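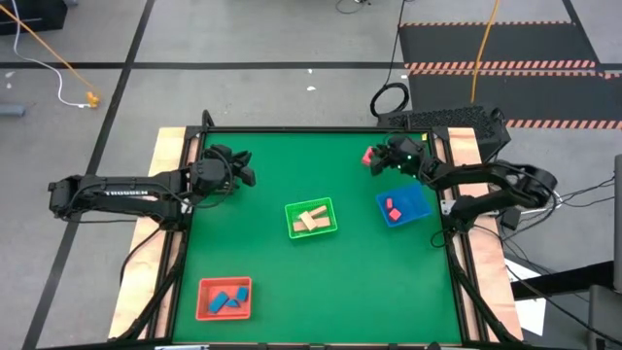 Guides > Storage > Small parts

Sorting building blocks into trays by colour

Reading time: 2 min

By Hugo Langlois

The method suits a mixed box of plain and painted blocks, up to 300 pieces. Larger sets should be split and done in batches.

What you need

A flat table with a smooth covering. Green is easy on the eyes and shows up pale wood well.
One shallow tray or basket per colour. Blue, red and green are used in this guide.
A sheet of paper for the key.

Step 1. Assign the trays

Write the key before any block is moved. The trays in the pictures do not match their contents: red blocks go in the blue tray and plain wooden blocks in the green. A crossed key of this kind keeps the contents visible, as a red block lies clearly against blue plastic and is easily lost against red.

Step 2. Set the spacing

Leave a hand's width between trays. Put the plain wood near the middle if it is the largest group.

Step 3. Sort

Take one colour at a time. Pick each block up by its narrow sides and lower it into the tray — dropping it chips the paint on the corners. Long pieces go in first and may lie at an angle. Small triangles go in last.
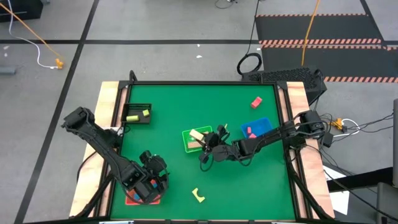
Should blocks be sorted by shape as well?

Only if there are more than 11 of one colour. Below that number, shapes are quick enough to find by eye.

Step 4. Check and store

Look over each tray against the key and move any strays. Stack the trays only when no block stands above the rim. Tape the key to the top one.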